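How to send your first album to community radio

Many small bands in our town finish an album and then don't know what to do with it. I was in the same situation with my group Dranness, and I made most of the mistakes already. In this page I explain how we do it now, step by step, for presenters at community stations.

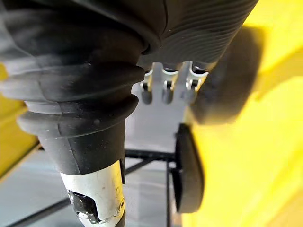

Hoshino

Start with one song. A presenter receives a lot of music and will probably play only the first track you send, so choose the one which gets going early. Our favourite was a slow piece of over 6 minutes and it was never played. When we sent a shorter one, Mundura, we had an answer the same evening.

Next, prepare the files. Export the song as WAV and also as a good quality MP3. Fill in the tags before you export: artist, title, album, year, songwriter. If the tags are empty, the file appears in the station's library as "Track 2" and it is lost. Check also for swearing, and if there is some, make a clean version and write "clean" in the title.

Then write the one-sheet. It is a single page with these things:

Band name and home town
Album title and release month
Three sentences about the sound
The names of the players
An email address that somebody reads

Keep the three sentences plain. For our album Edero we first wrote 208 words about the sea and loneliness. Now it says "slow folk songs with harmonium and two voices", and presenters read it out on air exactly like this.

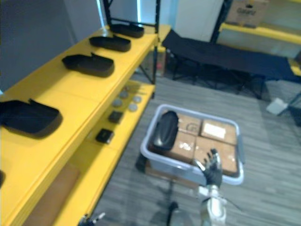

Send the email to a person, with their program named in the subject line. Listen to the program at least once before. Put a download link in the message and don't attach the WAV, as many mailboxes will refuse it. Make sure the link doesn't expire after a week.

Wait 2 weeks, then write one short reminder. If there is still no reply, leave it until your next release. We sent our album in March and one station played it in August.

When you are played, thank the presenter and note the date for your royalty claim.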